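Cell notebook, Milholm bench
21 May 2018
Entry by Hashini Patwary

Good day on the simulated cell! I finally got to the bottom of the gripper drift that's been bugging us since we moved the pan tasks over to the Gredosetti build. Writing it all down while it's fresh, including the bits I did in the wrong order.

Started with a plain restart and the old calibration file. Gripper zero was off again, same direction as before, so at least it's consistent. Jogged the fingers open and shut 14 times and logged the commanded width against the reported width each time. The reported value is lovely and steady. It's the contact that isn't. The finger tip meets the rim of the pan earlier than the model says it should, and then the controller keeps pushing because it thinks there's still a gap.

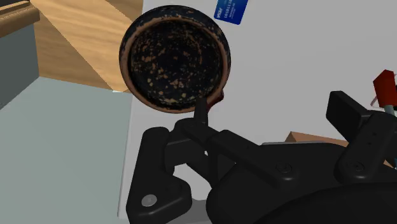 I'd been blaming friction for this. Spent most of the morning bumping the friction on the finger pads up and down and got nowhere, apart from a very exciting run where the pan shot off sideways and ended up under the floor. (Saved the log, it's in the Jayasinghe folder if anyone wants a laugh.) Friction is back at the old value, please leave it there for now.

The real culprit was the collision shape on the fingers. The visual mesh got updated with the new linkage, but the collision mesh was still the one from the old Grultamex gripper, and that one has a fatter tip. So everything looked right on screen and the physics was working with a different finger altogether. Turned on the collision overlay and there it was, poking out past the visible tip on both sides. I actually yelled.

Fix, for whoever has to do this next time:

Pull the new finger mesh, run it through the convex split at the coarse setting, left and right separately. Don't mirror the left one, the frames don't match and you'll chase your tail.
Swap both into the gripper file and delete the old ones. Delete them, don't comment them out. The loader still picks up the commented block if the name is the same, which I will be complaining about separately.
Clear the mesh cache before restarting.
Redo gripper zero with nothing between the fingers.
Check zero again after a full reset of the cell.

I forgot the cache the first time and lost half an hour to it, so that's why it gets its own line.

After the swap I reran the width check and the contact now lines up with the model. Then I went on to the approach moves, tool pointing straight down over the table with all the usual clutter left out, the wrench and the pen and so on. The clutter layout is the same seed as last week's so we can compare.

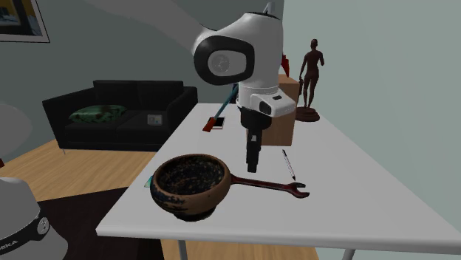 Wrist pose was holding well through all of these. I nudged the hover height up a hair in the config as the old number was set for the fat fingertips and the planner was being a bit brave near the tabletop. It's a one-line change and easy to put back.

Then the long soak. Set it going over lunch with a target of 3,000 cycles, open, descend, close, lift, home. It stopped at 2,829 with a joint limit warning on the wrist, nothing to do with the gripper as far as I can tell. The 600 before that were clean, not a single width fault, and I've never seen this cell do that. So pleased with it!

The wrist warning needs a proper look. My guess is the home pose sits too close to the limit and small errors pile up over a long run, as nothing re-zeroes the arm between cycles. Could try adding a reset to home on a fixed schedule and see if the warning goes away. I haven't touched it today because I didn't want two changes in the one soak.

Housekeeping: moved the old finger meshes to the archive, colour-coded the overlay so collision shapes show up in bright green, and renamed the calibration file so it says which gripper it belongs to. Physics step is unchanged.

Still to do:
Wrist limit warning, see above.
Same mesh check on the second arm's gripper. I'd bet a coffee it has the same old fingers in it.
A startup check that compares visual and collision mesh versions and grumbles if they differ. Would like this in before the June rebuild.
Ask about the loader reading commented blocks.

Left the cell stopped at home with the new calibration loaded. If you start it up before I'm in, use the normal launch script and leave the overlay on for the first few cycles.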